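Print this page
E-mail this page

Folding and Sorting Clothes on the Bed

A bed is the best folding table in most homes. It is wide, it is soft on zippers and buttons, and it is usually two steps from the closet. You do need to be done by bedtime, so start early — Saturday before lunch works well.

1. Make the bed first. Pull the spread flat and tuck the pillows out of the way.

2. Bring in one load only. A second load on top of the first is how socks get lost.

3. Sort by weight before you fold anything. Knits go in one spot, cotton in another, and blankets stay to the side until last.

4. Fold sweaters face down. Bring in the sleeves, fold the sides to the middle, then fold up from the hem in thirds. Do not hang them. The shoulders will stretch.

5. Stack no more than five pieces high. Tall stacks lean and you will fold them again.

6. Put away each stack as soon as it is done.

A full load takes me 21 minutes, with over half of that spent on shirts.

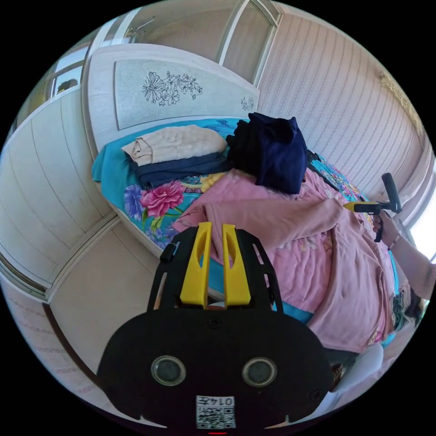
Stacks should start at the head of the bed, where they are least likely to get knocked over. Put the darker, flatter piece on the bottom and the knit on top, the way the cream one sits on the navy one by the headboard. Leave big soft things like the pink pile for the end. They take up the most room, and once the small pieces are gone you can spread them across the whole mattress and fold them in half twice.

Print | E-mail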